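Bilmont Support Services
Request 443: Blue sneaker cards, incorrect border and soft print edge
Status: Resolved, pending customer confirmation
Category: Printed materials / Retail display cards
Customer: Lodis, Store Presentation Department
Assigned to: Kiyoshi Ishida, Print Quality
Priority: Normal

Summary of request

The customer received a run of 2000 display cards for the Modell footwear wall in February. Each card carries one sneaker viewed from above on a plain blue ground. The customer reported two faults. On part of the run, the strip of blue above the toe was narrower than on the approved proof. On the same cards, a pale line was visible between the shoe and the blue when the card was held at reading distance.

The customer asked whether the affected cards could be used as delivered and whether the remaining styles in the series should be held.

Initial response, 9:10 a.m.

The request was acknowledged and the job record was opened. The customer was asked to set aside the affected cards, to keep them in their original bundles, and to return a sample from each bundle in a rigid mailer. Cards already placed in wall holders were to be left where they were until the samples had been reviewed.

The customer was also asked to confirm which side of the card had been treated as the top. The wall holders accept the card in either direction, and an earlier request from another store had been closed after the cards were found to be upside down.

Customer reply, 11:35 a.m.

The customer confirmed that the toe was at the top in all cases. The bundles with the narrow strip were all marked with the second carton number. Cards from the first carton matched the proof. The customer added that store staff had trimmed 70 cards by hand to fit an older style of holder, and that these should be excluded from the review.

Findings

1. Artwork. The file used for the run was compared with the approved proof. The shoe was in the correct position in both. No change to the artwork had been made after approval.

2. Trimming. Samples from the first carton were within tolerance. Samples from the second carton were short at the toe end, with the missing width appearing at the heel end. The stack had been placed against the wrong stop on the cutter after a shift change — the side borders were therefore unaffected.

3. Pale line around the shoe. The line was present in the artwork file itself. The original photograph had been taken against a white background, and the cutout supplied by Tsuji kept a small amount of that background along the outline. It appears on cards from both cartons, although it had been noticed only on the second.

4. Color. The blue was measured on samples from each carton and was consistent. No action is required.

Resolution

Cards from the first carton may be used. Cards from the second carton will be replaced at no charge, and the customer may recycle them once the replacement has arrived. The hand-trimmed cards are not covered under this request; a separate order may be placed for them at the standard rate.

Tsuji has supplied a corrected cutout, and it will be used for the replacement cards. The other 4 styles in the series have been checked for the same fault before release. One required correction and has been returned to the customer for approval.

Instructions for receiving the replacement cards

Check the carton label against the request number before opening. Place one card on a flat, light surface with the toe at the top and compare its borders with the proof. Do not mix replacement cards with those from the second carton. Report any difference by replying to this request; a new request is not needed while this one remains open.

Attachment 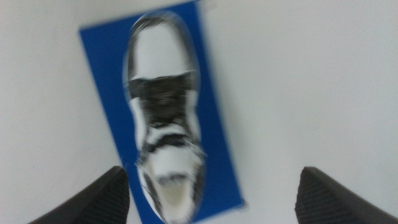 Request 443: blue sneaker card, toe at top.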